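Coursework > Law and Society > Term Reports

Reporting Domestic Abuse in Tramdale
Retno Manurung

The council says its new reporting rules are working. I am not convinced. Its summary lists 338 complaints for the year, of which 33 reached court, and it calls this progress without giving any earlier figure to set it against.

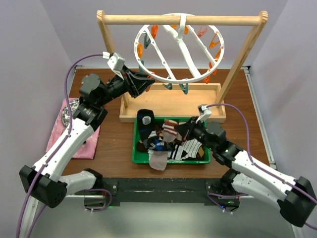 The 33 cases are not broken down by offence either. I wrote to the Pillai legal advice centre in February and was told that it keeps its own count, under different headings. Six of its clients had withdrawn before a hearing. The summary has no column for withdrawals, so I can't say where those six were put.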